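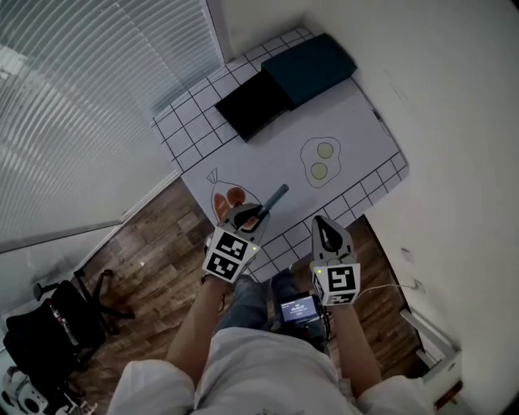 ## Zenitz 待机掉电排查记录

六月份系统升级之后，我手上这台 Zenitz 的夜间待机耗电从 6% 变成了 30%。时间段固定为晚上十一点到早上七点，屏幕关闭，Wi-Fi 连接，蓝牙开启，SIM 卡在位，不充电。升级前的数据我有记录，升级后的数据也有，两组之间除了系统版本之外没有主动改过设置。

官方论坛上已经有人反馈，回复基本是三种：恢复出厂设置、等下一个版本、关掉后台刷新。第一种我不想做，因为双卡配置和几个验证器的迁移很麻烦，而且恢复之后即使好了也不知道原因。第二种没有时间表。第三种我试了一晚，没有变化。所以后面的步骤都是自己一项一项排的，按时间顺序写下来，给用同一机型的人参考。

先说结论：耗电由两个问题叠加造成。一个是升级后双卡的备用数据通道被重新打开，副卡在信号差的房间里反复搜网；另一个是手表配套应用 Purklow 的后台服务持有唤醒锁不释放。两项都处理之后，夜间耗电回到 2%，比升级前还低。低的那部分来自第一项，升级前副卡也在搜网，只是没有这么频繁。

## 测量方法

状态栏的百分比不够可靠。电量计在满电附近有一段是平的，显示 100% 的时候实际可能已经掉了一点，低电量端又有校正跳变。所以每次测试都从中段开始，不从满电开始，也不让它掉到低电量。晚上拔掉充电器之后先放一阵，等电池温度降下来再记起点。刚充完电的电池电压偏高，静置后会回落，如果拔下来立刻记数，第一个小时的耗电会虚高。

记录分两份：

- 系统设置里的电量曲线截图，用来看斜率。
- 通过 adb 导出的 batterystats，用来看唤醒来源。

每次测试之前清一次统计：

```
adb shell dumpsys batterystats --reset
```

早上起来先不解锁，直接接线导出：

```
adb shell dumpsys batterystats > night.txt
adb shell dumpsys alarm > alarm.txt
```

接线会触发充电，充电事件会写进历史，所以看的时候把最后一段截掉。如果你的系统版本支持无线调试，可以用无线方式导出，但无线调试本身会让 Wi-Fi 保持活跃，整晚开着会污染数据。我的做法是早上再打开。

另外要注意，设置界面里的“按应用排列的耗电”是模型估算值。系统根据各组件的工作时长乘以厂商写在功耗配置文件里的系数得到，没有哪个传感器真的在测每个应用用了多少电。系数写错，排名就会错。我这台的界面里排第一的是“屏幕”，而屏幕整晚没有亮过，可见这个列表在待机场景里参考价值有限。

## 看曲线形状

先看曲线再看日志，能省时间。待机耗电的曲线大致有两类。

一类是均匀的斜线，说明有东西持续在跑，可能是唤醒锁，也可能是基带或者某个传感器没有下电。另一类是台阶，平一段掉一段，对应周期性任务，比如同步、备份、相册分析。

我的曲线是均匀斜线，中间夹着几处略陡的部分，没有平台。照理说手机静置一段时间后会进入深度休眠，曲线应该越走越平。没有平台就意味着整晚没有稳定休眠过。

在 batterystats 的历史里搜 device_idle 状态，结果和曲线一致：进入过轻度休眠，很快退出，再进入，再退出。深度状态一次都没有达到。

## 第一轮：飞行模式

飞行模式是成本最低的分割手段，一个晚上就能判断问题在射频一侧还是在应用处理器一侧。打开飞行模式，Wi-Fi 和蓝牙一并关闭，其余不动。

早上看，耗电 14%。比 30% 少了一半多，但仍然不正常。飞行模式下的手机放一夜应该几乎不动。

这个结果当时让我有点困惑，因为我预期要么完全正常，要么完全没有变化。后来才意识到是两个独立的问题。如果你也遇到这种“好了一半”的情况，不要急着认为测量有误，先按两个问题处理。

## 射频一侧

关掉飞行模式，恢复原状，改为逐项关闭：

1. 只关 Wi-Fi，保留蜂窝网络。耗电略有增加，排除 Wi-Fi。
2. 只关蓝牙。有改善，但幅度不大，先记下。
3. 停用副卡，主卡保留。改善明显，和飞行模式那晚的差值基本对得上。

问题落在副卡上。副卡是 eSIM，装的是一个便宜的保号套餐，平时只收验证码。卧室靠里，这家运营商在屋里信号很弱，窗边好一些。

然后查设置。双卡页面最下面有一项“智能切换数据卡”，说明文字是主卡信号不佳时自动使用副卡上网。我很确定之前是关的，因为这个套餐的流量单价很高。升级之后变成了开。

打开这一项之后，系统需要持续评估副卡的数据可用性，副卡不再只做语音和短信的驻留。信号弱的时候驻留失败，基带搜网，短暂驻留，再失败。每次状态变化还会把应用处理器叫醒，上报注册状态。在日志里能看到 phone_signal_strength 和 phone_state 密集变化，间隔很不规则。

处理方法：

1. 关闭“智能切换数据卡”。
2. 副卡的首选网络类型从 5G 自动改成 4G 自动。
3. 重启一次，让基带重新加载配置。

第二步是否必要我没有单独验证，只收短信的卡用不到 5G，改了没有损失。第三步有必要，我不重启的那一晚改善不完整，重启之后才稳定。

顺带一提，Antigoni Zervas 用的是同一型号，单卡，升级之后只遇到了后面那个问题，没有遇到这个。她的数据可以当作对照。

## 应用处理器一侧

剩下的部分和射频无关，飞行模式下也存在，所以只看唤醒锁。

先分清内核唤醒锁和用户空间的部分唤醒锁。前者由驱动持有，后者由应用通过电源管理接口申请。如果内核侧的大头是 PowerManagerService.WakeLocks，说明真正的持有者在用户空间，要去看部分唤醒锁列表。如果大头是某个驱动的名字，普通用户基本没有办法处理，只能等厂商。

我的 night.txt 里大头是前者。往下翻部分唤醒锁，排第一的是 Purklow，标签里带 sync，累计时长接近整个测试时段。第二名的时长和它不在一个量级。

Purklow 是手表的配套应用。手表每晚记录睡眠，早上把数据传过来。正常情况下，它在夜里应该只维持低功耗蓝牙连接，有数据通知时短暂唤醒。持续持锁说明同步流程没有走到结束。

抓一段日志看它在做什么：

```
adb logcat --pid=$(adb shell pidof -s 包名)
```

包名自己替换。输出在反复循环：请求同步，等待通道就绪，超时，重试。重试没有退避，间隔是固定的，而且从第一次请求起就拿着锁，直到成功才释放。飞行模式下蓝牙关闭，通道永远不会就绪，它仍然在重试。这也解释了飞行模式那一晚为什么没有降到底。

## 为什么升级前没有问题

这一段是推测，没有源码可以对照。

新版系统收紧了后台应用使用附近设备权限的条件。Purklow 原来的权限在升级后显示为“仅在使用期间允许”。应用在后台拿不到通道，又没有处理权限被拒的情况，把它当成临时故障一直重试。

支持这个推测的证据有两条。第一，把应用切到前台，同步立刻完成，锁随即释放，再退到后台，下一次同步触发之前一切正常。第二，把权限改成“始终允许”之后，循环消失。

反对的证据也有一条：Filippos Kontogiannis 那台升级后权限同样变了，他的 Purklow 没有进入循环。他的手表是上一代，可能走的是另一套协议。我没有条件验证。

## 处理 Purklow

试过以下几种做法，按效果从差到好排列。

**限制后台活动。** 耗电下降，但手表通知全部失效，早上也不同步。等于不用手表。

**加入电池优化白名单。** 没有改善，反而更差。白名单的作用是让应用不受休眠限制，一个已经在滥用唤醒锁的应用进了白名单，只会更难被系统打断。论坛里很多回复建议把配套应用加白名单，用意是保活，和这里的情况相反。

**清除应用数据后重新配对。** 当晚有效，第二天复发。原因大概是重新配对时权限弹窗默认选中“仅在使用期间允许”，我当时没有注意，直接点了过去。

**手动把附近设备权限和位置权限改为“始终允许”，然后强制停止一次，再打开。** 有效，之后没有复发。强制停止是为了把已经在跑的循环清掉，不做这一步的话旧的锁还在。

位置权限是否必须，我没有拆开测。从原理上说，新系统的蓝牙扫描可以不依赖位置，但这个应用声明时没有加对应的标志，保险起见一起改了。介意的人可以先只改附近设备，观察一晚。

## 没有用的步骤

排查过程中还做过一些事情，对结果没有影响，列在这里，免得重复：

- 关闭息屏显示。待机曲线没有可见差别，屏幕朝下放的时候它本来就不亮。
- 关闭 5G（指主卡）。主卡信号好，驻留稳定，差别在误差之内。
- 清理系统缓存分区。没有变化。
- 关闭应用自动更新。夜里不充电时它不会执行。
- 卸载最近安装的应用。我装的都是些小工具，其中没有一个在唤醒锁列表里。
- 装第三方省电应用。装了一个，当天就卸了，它自己在列表里排到了前面。

还有一种说法是升级后需要等系统重新编译应用，过几天会自己好。这个过程确实存在，但主要在充电且空闲的时候进行，完成后就结束了。如果升级一周以后耗电仍然不降，就不用再等。

## 复测

两项都改完之后连续测了几个晚上，条件和最初一致，Wi-Fi、蓝牙、双卡、手表连接全部打开。每晚都是 2%。曲线上能看到长平台，深度休眠正常进入，只在维护窗口短暂退出。

把副卡的智能切换重新打开，其他不动，耗电上升；关掉，恢复。把 Purklow 的权限改回去，耗电也上升，而且需要等到第一次后台同步触发才开始，触发之前曲线是平的。两项可以各自独立复现，所以我认为原因已经找全，至少在这台机器上是这样。

有一点还没弄清楚。两项单独存在时的耗电相加，略小于两项同时存在时的耗电。可能是基带反复唤醒处理器时，处理器没有机会降到更低的频率，也可能只是测量误差。样本太少，不下结论。

## 给厂商的反馈

两份反馈都提交了。Zenitz 那份写的是升级会重置双卡设置，附了升级前后的截图。客服第一次回复让我恢复出厂设置，第二次回复说已转交。Purklow 那份写的是权限被拒时没有退避，附了日志片段，目前没有回复。

给厂商写反馈的时候，附 batterystats 原始文件之前最好自己过一遍。里面有完整的应用列表，还有 Wi-Fi 名称。logcat 更要注意，有些应用会把账号直接打到日志里。我提交的是截取后的片段。

## 补充

Griet Lambrechts 在评论里问，没有电脑能不能做。能做一部分。曲线在设置里就能看，飞行模式测试和逐项关闭副卡、蓝牙也不需要电脑，定位到射频还是应用这一层足够了。唤醒锁列表需要 adb。也可以在手机上用本机终端配合无线调试，步骤多一些，输出的内容相同。

另有读者问这个方法对旧机型是否适用。命令是通用的，设置项的名字会不一样。旧版系统没有附近设备权限，对应的是位置权限，查的时候换成那一项。电池老化严重的机器百分比跳得厉害，建议只看唤醒锁累计时长，不看电量。

下次系统更新之后我会先检查这两个开关，再看曲线。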